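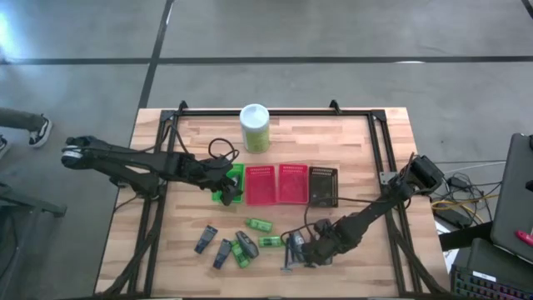
What does a sorting cell do between one demonstration and the next?

It is reset by hand. The objects are returned to the table, the trays are squared up, and both arms are sent to their start pose before the next run is loaded.

Course handout 5: Bimanual sorting, notes to accompany the site visit

These notes cover the March visit to the Skanmont automation lab and should be read with the chapter on task specification. The visit counts toward the lab component. Bring closed shoes and the signed safety sheet. Bags stay in the lobby at Skanmont and can't be collected until the group leaves.

1. Task

The task shown is tabletop sorting with two arms. Small loose items are picked up and placed in open trays according to a rule given before the run. The rule can be by colour, by category or by an explicit list. Colour is the easiest to state and the easiest to get wrong in a specification, as "green item to green tray" says nothing about an item with a green cap and a clear body. Students in earlier years lost marks on this point.

The object set is changed between groups. Office items, bottles and packaged goods all have different failure modes:

Rigid items with flat sides tolerate a poor approach angle.
Cylinders lying on their side may roll on contact.
Flexible packaging deforms, and the grasp width can't be fixed ahead of time.
Smooth, curved shells such as a computer mouse tend to slip out of a parallel grasp if the fingers close above the widest point.

2. Division of the workspace

Each arm is assigned a half of the table. Items near the centre line can be reached by either, and the rule for who takes them has to be written down. Three options were discussed in the lecture: fixed priority, nearest gripper, and alternate turns. Skanmont uses fixed priority for visits. It is slower than nearest gripper but it makes the arm motion predictable for people standing nearby.

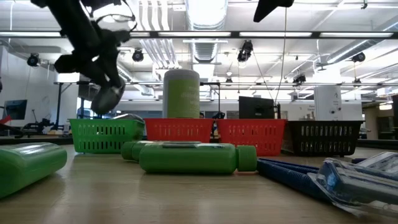

A handover is needed when an item starts in one half and its tray is in the other. The alternative is to set the item down in the shared strip and let the second arm pick it up again. Set-down costs an additional grasp. A direct handover costs nothing extra on the table but requires both grippers to be known accurately relative to each other, and calibration drift shows up here first.

3. Control loop

The controller at the visit runs in two layers. The upper layer, Brirurel, selects the next item and the target tray. The lower layer generates the joint motion. Brirurel replans after each placement and does not replan during a motion. An item that is moved by hand while an arm is travelling will be missed, and the arm will close on nothing. The operator may show this on request. Do not try it yourself.

Joint targets are sent every 5 ms, or 200 per second. If a target is late the lower layer holds the last value. Repeated late targets cause a stop.

4. Run log

Each group receives one log file in Todus format. The header gives the rule, the object list and the tray order. The body has one line per grasp attempt, with start time, arm, item, result and result code. Code 11 means the gripper closed fully with no item between the fingers. It is not the same as a drop, which is logged at the time of release.

The combined file from all groups has 2000 lines. Use the combined file for question (c) only.

5. Conduct during the demonstration

Stay behind the line given by the operator. Keep hands off the table edge at all times, including when the arms are still, as a paused run and a finished run look alike from the outside. Questions are taken between runs. Photographs are permitted, video is not.

6. Written work

(a) Write a sorting rule for an object set of your choice. State what happens to an item that fits no tray and to one that fits two.
(b) Compare set-down and direct handover in terms of grasp count and sensitivity to calibration error.
(c) From the combined log, give the share of attempts ending in code 11 for each arm. Comment on any difference.

Submit as a single PDF through the course page. Reading for next time: Saarela notes, sections on grasp width and on contact detection.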